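Workplace Organization, Unit 4: Floors, Bags and Other Stuff That Ends Up Underfoot

Hi all! These are my notes from the afternoon session, cleaned up a little. Kenneth Tiongson asked for them in writing after he missed the first half, so thank him.

We left off with film. I mean every kind of thin plastic that comes into a workroom: shipping wrap, liners, carrier bags, the sleeves around spare parts. It weighs next to nothing, so people don't treat it as trash. They set it down "for a second" and it slides off the bench. When my group did the walk-through at Kaufmann, we picked up 228 pieces of loose material in one shift, and 99 of them were film (I had guessed maybe 30, which shows you what my guesses are worth).

A coated floor makes this both better and worse. Better, because the color is even and you can spot a dark scrap from the doorway. Worse, because clear film on a glossy floor just vanishes — you find it with your shoe.

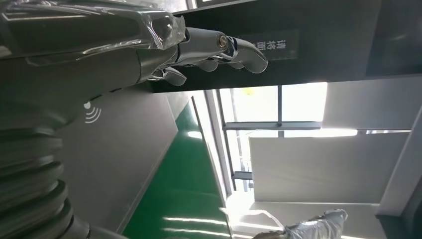
Green coated floor in the first photo, crumpled bag in the second.
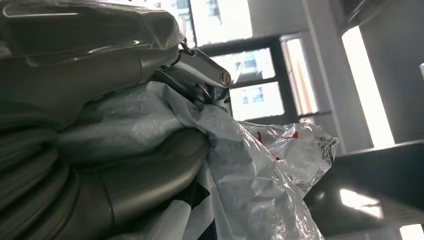 So, the routine I want you to try before next time. Start at the wall farthest from the door and work back. Bags first, by hand, and only then the broom, or you'll push them around the room like tumbleweeds! Squeeze the air out of each bag and twist the neck before it goes in the bin. A bag full of air takes up the space of five flat ones.

Printed bags go with the plain ones at our site. Johanna Ruchti asked about this, and yes, the Oltia building sorts them separately, so check the sheet by the bins if you're over there.

Wrap that's still doing a job stays put. If it's covering something on purpose, leave it alone and ask whoever works at that station.

For next time: pick one room, do the routine twice a day, and write down where the film turned up. A sketch of the floor with little crosses is fine. Bring 2 copies, one for me and one to swap with your neighbor. Reading is the short Melasow chapter on bins, and you can skip the tables.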